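May 7, 2023, dye bench, Dandelstead workshop

Third go at the madder bath, and I'm in a much better mood than I was after the last one (sorry to everyone who had to hear about it). I weighed out 100 g of the El Ouafi root, ground it finer than before, and left it soaking overnight in the rainwater from the big barrel. By morning the liquid was a lovely brick color, and it smelled like a garden shed, in a good way. 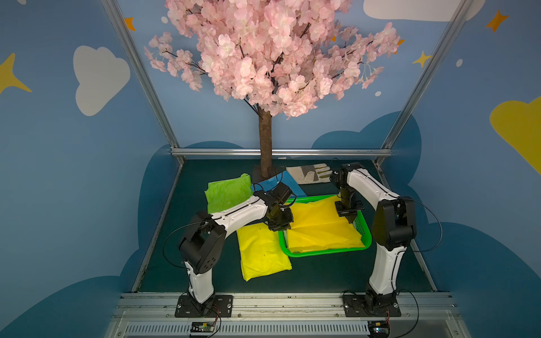 The alum went in at the same strength as last time. I did keep the heat lower, up to 100 minutes at a bare steam, and I stirred much less, so if the wool comes out patchy that's my doing. Skeins 1 and 2 are the Drarkunbridge fleece, 3 and 4 are the shop yarn. All 4 together weighed 398 g before scouring, and I still need to weigh them again once they've dried properly.

So far the Drarkunbridge wool has taken a warm coral and the shop yarn is closer to rust. I like the coral so much that I'd happily do a whole blanket in it!
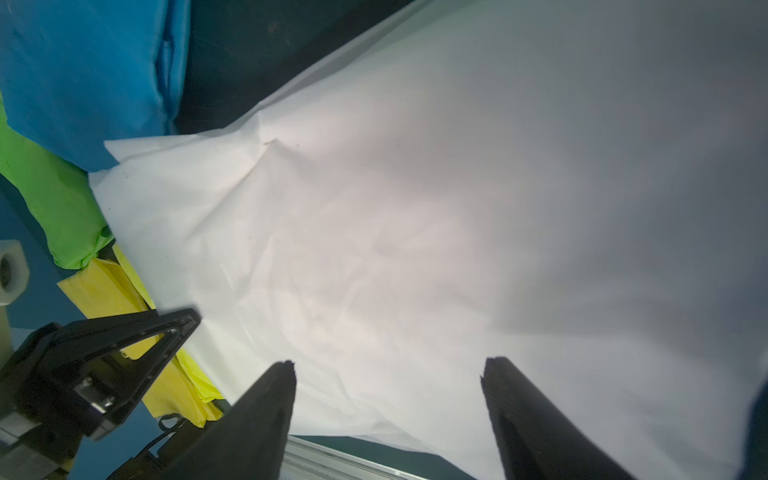 Things to try next: a pinch of chalk in the bath, and a second dip in the leftovers, which still look strong to me. I'd also like to put a short length of each on the south windowsill and leave it there until August to see how it fades. The Skerkon pot has a rough spot near the rim that snags yarn, so please use the other one for now. Tags are in the tin, string is nearly gone.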